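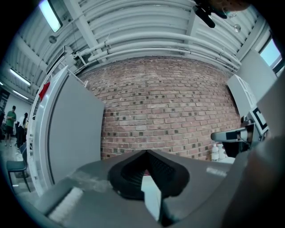
Minutes of the meeting of the users of the ground floor workroom, held in the workroom on 18/01/2018. The meeting was about the order of the room, the storage of paper, the lights and the chairs. Because we sat in the room itself, we could look at each thing while we talked about it. We began at the brick wall, the one with the dark gray bricks spread between the red ones, and with the white pipes that run along the top of it. Kwabena Dogbe reminded everyone that the decision from November is still in force: no nails and no screws in the brick, and nothing hung from the pipes or from their clamps. Some of the newer users did not know this decision, and they asked that it be written down again. It is hereby written down again.

Chair of the meeting: Kwabena Dogbe
Minutes: Abena Asante
Also present: the users from Zondby, the users from Sallari and the bookbinding group Mahama
Excused: Bitico (they sent their points in writing, see item 5)

1. Minutes of the last meeting

The minutes of the November meeting were read and accepted with one correction. Under the item about the sink it was written that Sallari will clean the filter. It should be Zondby. Zondby confirmed that they have cleaned it.

2. The brick wall

Mahama would like to show finished books and paper samples on the brick wall. They asked if a wooden rail could be fixed there. The chair answered that the owner of the building does not allow holes in the brick and that the mortar is already weak in some places. Sallari suggested a rail that stands on the floor and leans on the wall. Several people were worried that it can slide when somebody pushes a table against it. After some discussion it was agreed that Mahama brings a drawing of a standing rail with feet, and we decide when we see it.

There was also a question if the wall may be painted white, so that the room becomes more light. Most of the persons present like the brick as it is. The question was not put to a vote.

Decision: no holes in the brick. Mahama brings a drawing to the next meeting.

3. Paper and the drawers

This item took the most time. Paper strips and offcuts are left on the tables after work, and the next group must clean them before it can start. Zondby said they came in the morning two times and found the large table covered. Mahama apologized and explained that they keep the strips on purpose. They use them for testing the glue and for marking the width of the spine, so the strips should not be thrown in the bin by other people.

It was proposed to keep the paper strips in the white drawer unit with the black handles. The drawers are at the moment full of mixed things: old pens, tape without end, keys of unknown locks. Abena Asante offered to empty them. What has no owner will be put in a carton beside the door for two weeks and after that it will be thrown away.
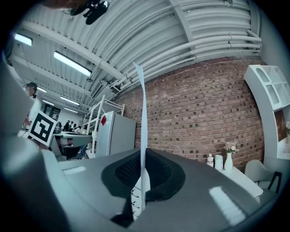 Item 3: one of the paper strips, with the white drawer unit behind.

The order of the drawers was agreed as follows. The top drawer is for strips and narrow offcuts. The next one is for tape, pencils and rulers. What is left is shared between the groups, and each group writes its name on a label. The labels should be written by hand and clearly, and please not with the marker that goes through the paper.

Mahama also asked for money for new paper. The chair agreed to a purchase of 100 sheets from the common account. Sallari wished to have it noted that this paper is for all the groups.

Decision: Abena Asante empties the drawers. Mahama orders the paper. From now on, the tables are left clean in the evening, also when the same group comes back the next day.

4. Shelf and plant

The white wall shelf with the rounded compartments is hung high, and the shorter users can't reach it without standing on a chair. Zondby asked if it can be moved down. The chair said that the white part of the wall can have screws, so it is possible, but below the shelf there must stay enough space for a person to stand straight. It was agreed to leave the shelf where it is until the spring and to buy a small step. Until then, nothing heavy goes on the shelf.

About the potted plant: it was asked who is giving it water. Three groups thought that they are the one. The plant gets water from Sallari only, starting from today.

Decision: Sallari looks for a step with 2 stairs and tells the price by e-mail.

5. Lights and heating

Bitico wrote that the fluorescent lights disturb them when they work with glossy paper, for the reason that the tubes reflect on it. They asked if the rows can be switched separately. The chair has asked the electrician. It is possible to separate them, but the switch by the door must be changed. We wait for the price.

Until we have the answer, a group that wants less light should first ask the other people who are in the room. In the back part the light is needed for cutting, and there it stays on as long as somebody works with a knife.

Sallari said that the room is cold in the morning. The ceiling is of corrugated material and the warm air goes up. It was recommended to open the heating valve only to the middle, and to close the white door while the heating is on. The persons present did not agree on how much this will help. We try it for one month.

Decision: Kwabena Dogbe brings the price of the switch. The door is kept closed when the heating is on, except when material is carried in.

6. Chairs

The dark teal chairs with the thin metal legs were discussed. Some of them have lost the plastic cap below the leg, and it makes scratches in the gray floor. Zondby has found suitable caps and will bring 6 pieces. Chairs without caps are to be put to one side and not used before they are repaired.

Mahama finds these chairs too low for the cutting table. They may bring their own stools, if the stools can be stacked.

Decision: Zondby brings the caps and puts them on.

7. Various

The key to the back room was missing for some days and is now in its place again. Whoever takes it must write the name in the list.

The cleaning of the floor was discussed shortly. Water on the floor near the paper should be avoided. A dry mop is enough for the normal week, and the wet cleaning is made when the paper is in the drawers.

Bitico asked in the same letter to have the room also in the evening. There was no objection, provided that they close the window and turn off the light in both parts of the room. The chair will answer them.

Open tasks

Kwabena Dogbe: price of the light switch, answer to Bitico
Abena Asante: empty the drawers, carton beside the door, these minutes to all groups
Mahama: drawing of the standing rail, order of the paper
Sallari: price of the step, water for the plant
Zondby: caps for the chairs

The date of the next meeting will be sent by e-mail. Corrections to these minutes should please be given to the writer in two weeks, in writing.

For the minutes: Abena Asante
Read and approved: Kwabena Dogbe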